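Suturing cell upkeep: progress report to Zesside
Prepared by Aoife Ó Dubhghaill, Staremside
Reporting period ending September

1. Status

The two-arm suturing cell was available for 185 hours in this period. We lost 30 hours to faults and planned service together, most of it in one stretch when the cable tension on the right arm drifted and had to be reset. Spending on parts came to 1310 euros against the maintenance line. No change to the budget is requested.

2. Instruments and wrists

Joris Claeys took over instrument care from Zeyu Yin in the second week. Every needle driver now has its own card, kept in the drawer with the instrument, on which the operator writes the hours run and anything odd about the grip or the wrist. Before, this was kept in a shared spreadsheet and entries were often missing.

The check before each session is done in this order: home both arms, run each wrist through its full range, open and close the jaws, then pick up a needle and hold it against a light pull. A driver that lets the needle rotate is taken out and its jaw faces are cleaned with a soft brush. If it still slips it goes back to Van Hecke for inspection. Two drivers went back this period. One has been returned with new jaws and the other is still there.

After the bench check, the operator ties on a tissue pad and watches the wrist view for needle rotation and for thread getting into the joint.
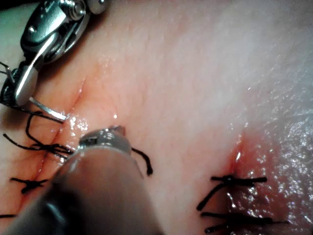
Needle driver with a curved needle at the left incision; tied stitches on both wounds.

Thread caught in the wrist was the most common fault. We now trim thread before loading and stop to clear any coil that comes near the pivot. Thảo Lý wrote this into the operator sheet, and the older sheet has been withdrawn.

3. Cameras

The wrist cameras were remounted with the new Bukidell brackets. The old clamps worked loose over a long session and the view would tilt by a few degrees, after which the hand-eye calibration had to be repeated. With the new brackets the calibration is checked at the start of the day and has held. Focus is still a compromise: set for the jaws, it leaves the background soft. We have accepted this for needle work.
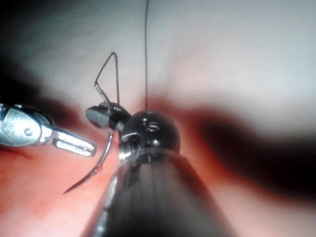
Wrist view with the needle held in the black jaw and a silver grasper at left.

The lens windows are wiped between pads. Wouter Declercq is looking at a small shield to keep fluid off them, but the first version blocked part of the view and was dropped.

4. Right arm cable tension

The fault showed up on a Tuesday as a lag between command and jaw movement. Wouter backed off the tension, reseated the cable at the drive end and brought it up again in 10 steps, running the wrist between each one. The arm was then re-homed and both arms were registered to each other again. We repeat the registration after any work on either drive.

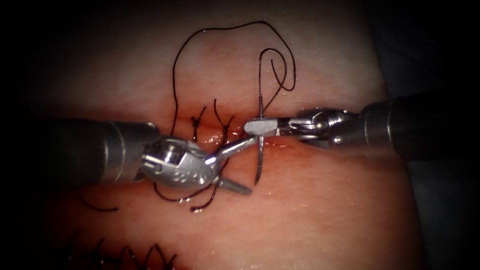

The spare cable set was used up in this repair and a replacement is on order. Until it arrives we are limiting the right arm to shorter sessions and checking tension at midday as well as in the morning.

5. Next period

Finish the cards for the remaining graspers. Fit the spare cable set when it comes. Get a firm return date from Van Hecke for the second driver. Thảo will send the revised service schedule to Zesside separately.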